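Keeping a pale wooden table nice (my way, anyway)

I do everything at one table. Bills, sewing, seedlings, mending the radio, and now and then a meal. It's pale wood with no proper varnish on it, and when we moved to Kamurdale in September I promised myself I'd look after it. I'd ruined the last one with a teapot, so I had some learning to do.

The daily wipe

Wring the cloth out until you think it's dry, then wring it again. Go with the grain, then straight over it with a dry tea towel. I use a drop of washing-up liquid if there's been butter involved and plain water the rest of the time. No spray polish! I had a can of Funix under the sink for years and all it ever did was leave a film that grabbed every bit of fluff in the house.

Clear up small bits as you go, too. Screws and pins get under things and drag, and you don't notice until you've drawn a line right across the top. A box with fold-out trays is the best thing I've bought for this.

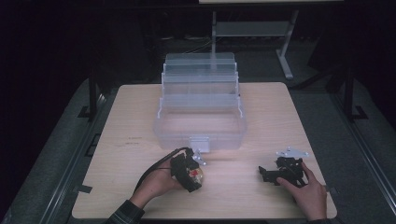
Rings and marks

White rings first, as they're the easy ones. Lay a clean cotton cloth over the ring (an old pillowcase is perfect) and pass a warm iron over it, no steam, a few seconds at a time. Lift and look. Lift and look again. Mine went on the third go and I did a little dance.

Dark rings are a different matter, and you'll probably be sanding. Start with 160 grit only if the mark is deep, otherwise go straight in at 200, always along the grain, and do a wide patch so you don't end up with a dip. Finish with 300 if you can find it. Wipe off the dust with a barely damp cloth and leave it overnight before you oil.

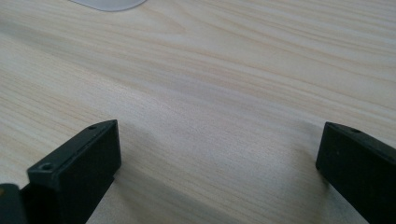
Catríona Buckley wrote in to say she does her dark rings with lemon juice and salt before she even thinks about sandpaper, and that it's saved her the bother more than once. Try it on the underside first, she says, as it can bleach. I've had a go since and it did lift a tea stain, though it took most of an afternoon and two lemons.

Oiling

Thin coats. I can't say it enough! Pour a little on a rag, never on the table, rub it in, wait 20 minutes and then wipe off everything that will come off. I like the Güler oil, which smells a bit of walnuts, but any clear furniture oil will do. Lay the rags out flat outdoors to dry afterwards and don't leave them in a heap, as they can catch fire all by themselves.

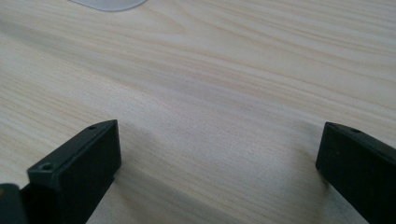
Pale wood, matte finish.

After that, keep on top of it:

Put felt under anything heavy that lives on the table.

Move the fruit bowl every week or so, or you'll get a darker patch where the light doesn't reach.

Rub crayon off with a dab of toothpaste, the plain white sort.

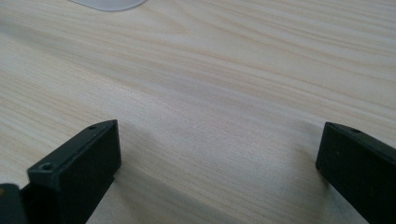

Use a trivet for the teapot, even when it's only for a minute. Mine is a slab of cork from the hardware shop in Skullden and it's ugly as anything, but it stays out all day so I've no excuse.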